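Shop notebook, Narnville
2024-09-24

Cap day! We finally got to the Purneck caps this morning and I am very happy with how the sort is shaping up, so I'm writing it down while it's fresh.

Background for whoever reads this later: the August lot came in as mixed headwear, 400 pieces, no color split, all pressed flat in the cartons. The reds are the washed kind, that dusty brick shade that looks ten years old out of the box (I love it, Asirus thinks they look faded, we agree to differ). The greens are much darker than the swatch card. Under the shop lights they go almost charcoal, and I had to take one to the window to be sure.

Sorting rule as of today: by color first, brim shape second. Doing it the other way around last time meant handling every cap twice. Clear bins are a big improvement over the gray totes, you can see what's in them without walking over. They slide a little on the butcher block, so try the rubber shelf liner left over from the Pfister job.

Crowns are the real trouble. The soft ones fold in on themselves and then the next cap nests inside, and you end up lifting two. Pick up by the crown, not the brim, and give it a shake. The brims can take a lot, the stitching is good and tight on all the ones I turned over. Found one with a loose button on top, set aside.

Green going in the bin, and a couple of reds on the table:

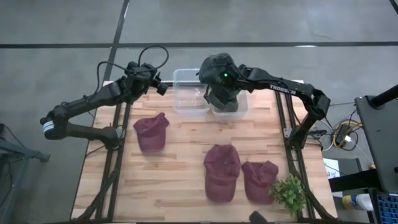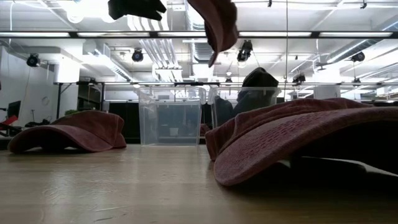
Tried stuffing a few with tissue before stacking and wow, what a difference. The front panel comes right back up. One sheet is enough for the unlined caps, the lined ones want two. At that rate a 200-sheet pack won't go very far, so order the bigger one with the next supplies. Steam might do the same job for less paper. Have not tested it on the reds and I'd want to check for bleeding on a scrap first.

Damaged so far: 14, mostly bent closures at the back. They straighten with flat pliers if you put a bit of cloth in the jaws. Fixed three that way over lunch.

Still to do:
Decide if maroon is its own color or goes with red. I say its own.
Labels for the bins, both ends, big letters.
Ask Purneck if the next lot can come unpressed. Their sheet says 1,088 pieces and I don't want to puff up every one of those by hand.
Shelf liner, see above.
Sweep under the table, lots of lint today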